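Guides > Small Spaces > Play Nook Safety Check

Play nook safety check, with my comments

I do this one at the start of every September and again whenever something new goes in. It takes me 13 minutes if I don't stop to play with anything (I always stop to play with something). Print it, scribble on it, change whatever doesn't suit your own nook!

1. Small bits on the floor. OK after second pass.
Get right down on your hands and knees for this. Beads, crumbs, buttons, the little feet off furniture, all of it. A busy printed floor covering is lovely and hides absolutely everything, so I go over mine with my palm flat and then again with a flashlight held low. Ours has ferns and orange blossoms on it and I have tried to pick up a blossom more than once.

2. Floor covering lies flat. OK.
Push at it with your foot from each side. If it slides or bunches, it needs grip underneath. I used the Sayce underlay for a while and then went back to plain rug tape, which I like better.

3. Wallpaper edges and seams. Needs work.
I love that brown and tan damask and I will not hear a word against it, but a lifted seam is an invitation to small fingers. Run a fingernail down every join. I found a loose corner low down and stuck it back with Pralletti paste, so I've put it on the list to look at again in 6 weeks.

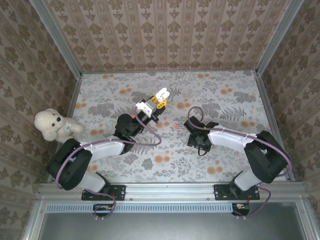
4. Metal posts and edging. OK.
Feel along the whole length, slowly, with a cotton rag. If the rag snags, so will a sleeve. Check the bottom strips as well as the uprights, and wiggle each post at the top while you're there.

5. Soft toys. OK, one comment.
Tug the eyes and nose, squeeze every seam, and look at any tag or patch to see if the stitching is coming away. White plush shows the dirt terribly, so I wash ours at the same time (cool wash, inside a pillowcase, and leave plenty of time for drying). The Himetetti care card says to brush it afterward. I did, and it went enormous!

6. Cables and cords. OK.
Nothing dangling, nothing pinched, nothing running where someone would kneel.

Total for this round: 5 passes and one "needs work," which beats last time by a mile. Next on my list is the shelf in the hallway, and I'm dreading it.

Contact Tultov Guides | Copyright Tultov | Back to top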